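Chapter 8
Storing Bread in the Home

Bread is among the most common foods in the household, and among the most often wasted. A loaf left open on a table loses its softness quickly, while one sealed in a warm place may grow mold. This chapter considers how bread changes after baking and how it should be kept. Students will need the storage chart on page 392.

8.1 Work Surface and Materials

The exercises in this chapter require very little space. A small table near a window is suitable, provided that the top is clean and other foods have been put away. A plastic clip is used in the second exercise to close the bag. Students should wash their hands before touching any bread that will be eaten.
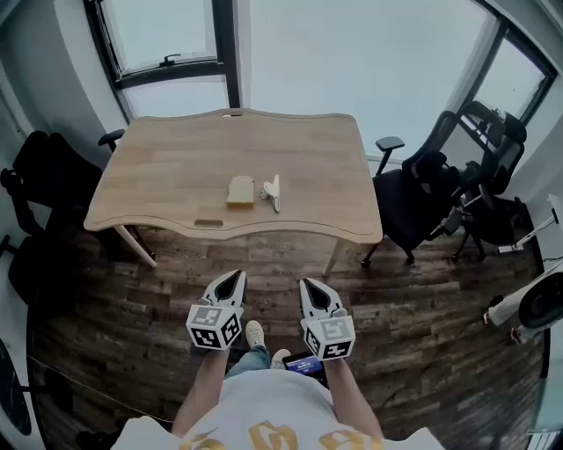
8.2 How Bread Becomes Stale

Staling is often taken to mean drying, but the two are separate changes. As bread cools and ages, the starch in the crumb becomes firm, even when little water has been lost. Drying takes place at the same time wherever the crumb meets the air. A cut slice has two open faces and therefore dries much faster than a whole loaf. White sandwich bread has a soft, porous crumb, and the change can be felt by pressing lightly with one finger.

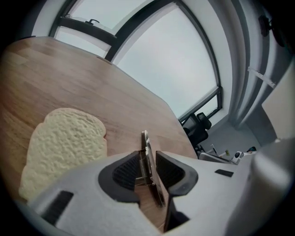
For the first exercise, one slice is laid flat on the table and a second is kept in a closed bag. Both are pressed at the start of the lesson and again at the end, and the results are entered in the chart. Refrigeration slows mold but speeds the firming of starch. Freezing slows both, and bread that will not be eaten within 2 days should be sliced, wrapped, and frozen.

Related chapters
Flour and Grain in the Pantry
Bags, Boxes, and Clips
Keeping a Clean Work Surface
Using Leftover Bread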